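Cell 3

The fault log for cell 3 had 55 entries when Dindo Cruzado opened it, all with the same code: wrist camera, no depth return. The Plester arm had stopped in its home pose each time and waited for a reset. He read the log to the end and pulled up the twin.

The twin was kept by Trendard and was supposed to match the cell to the millimeter. He stepped it to entry 328 of the motion file, where joint five reached its limit, and opened the camera view.

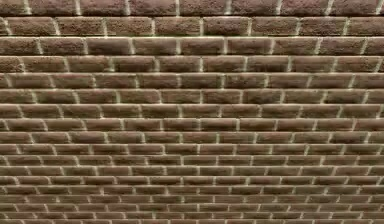

Twin, camera view: brick wall, running bond.

The pointing error was in the mount offset. A technician at Mirnberg had swapped the bracket in December and typed the new angle with the wrong sign. Cruzado corrected it, saved the file under a new revision and wrote the old value on the back of the work order. Then he checked the cable at the wrist for slack, wiped both connectors, and torqued the bracket screws in a cross pattern. One took a quarter turn.

He ran the calibration again from the twin.

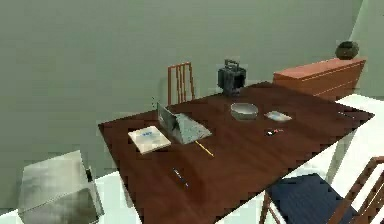 Calibration needed small targets at different distances, and Þrastardóttir, who had written the procedure, never allowed a bare surface. Her notes called for 200 samples per target, nearest first. Cruzado put the yellow pencil by the laptop at the top of the list, then the grey bowl, then the black radio near the far edge of the table. The glossy top worried him. He raised the reflection threshold one step and started the sequence.

It ran for roughly an hour. He ate a sandwich at the bench and listened to the brake on joint two click in and out. When the residuals came up he copied them onto the form, signed it, and dated it April 16, 2021. Under "remarks" he wrote: sign error, bracket angle. He crossed out "error," wrote "reversed," and went to find the key for the cell gate.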